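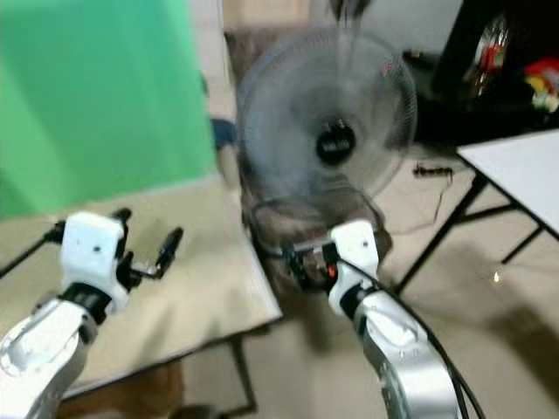 2 min read

January 15, 2022

Up before six and straight out to look at the sourdough, which had finally doubled! Third go with the rye starter, and I'd more or less made my peace with eating another brick. I've been feeding it on the shelf over the boiler since December, and it clearly loves it up there (warm, dark, no draughts, I'd be happy too).

I used the Tornard flour this time. It's coarser than what I had before and smells faintly of hay, and it drinks water like mad. The recipe says 180 grams of starter and I stuck to it for once. Then folds every half hour while I read, and a long sit under a tea towel. The dough had that wobble, the proper jelly wobble, and I went round the kitchen grinning at it.

Stefaniia Hutsuliak rang in the middle of shaping, so I had her on speaker with both hands covered in the stuff. She bakes hers in an old iron pot with the lid on for the first half, and she swears by caraway, crushed with a bit of salt. I did half as she said and left the other half plain. Her grandmother's loaf was nearly black and they ate it with pickled plums, and now I badly want pickled plums.

Both came out around eleven. The crust sang! I'd read about that, the little crackling as it cools, and I stood there with my ear practically on it. The plain one weighed 872 grams. I was meant to let it cool right through and I lasted twenty minutes, so the middle was a bit gummy, my own fault. The caraway one is better. Butter, nothing else, four slices, no lunch needed.

Walked to the Polishchuk shop afterwards for more rye and they were out until next week. Got barley flour instead. No idea what it does but I'm putting some in tomorrow.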